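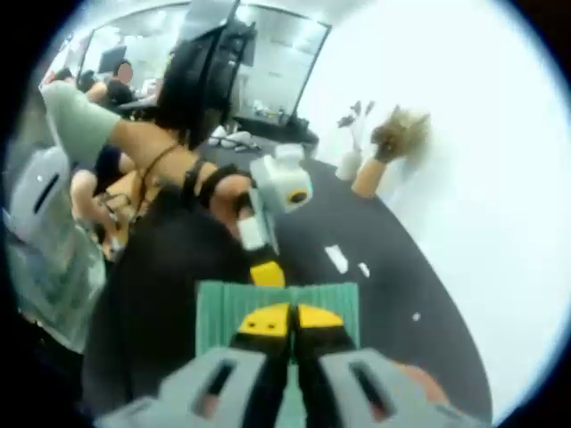

Ollano Dried Arrangements - Frequently Asked Questions

Do dried stems need water?
No. Vases must be completely dry before stems are placed in them.

How should an arrangement be dusted?
Use a soft brush or a hair dryer on its cool setting, held at least 20 centimetres away.

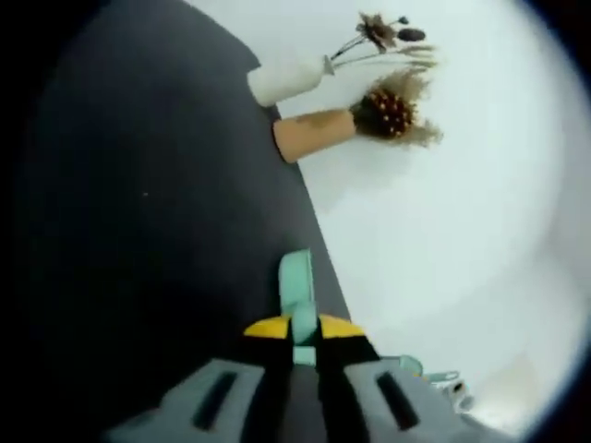

May two arrangements share a table?
Yes. Clastdale clients are advised to vary density - a few stems in a slim white vase, for instance, beside a fuller bunch in a tan cylinder. Replacement stems are dispatched within 2 business days.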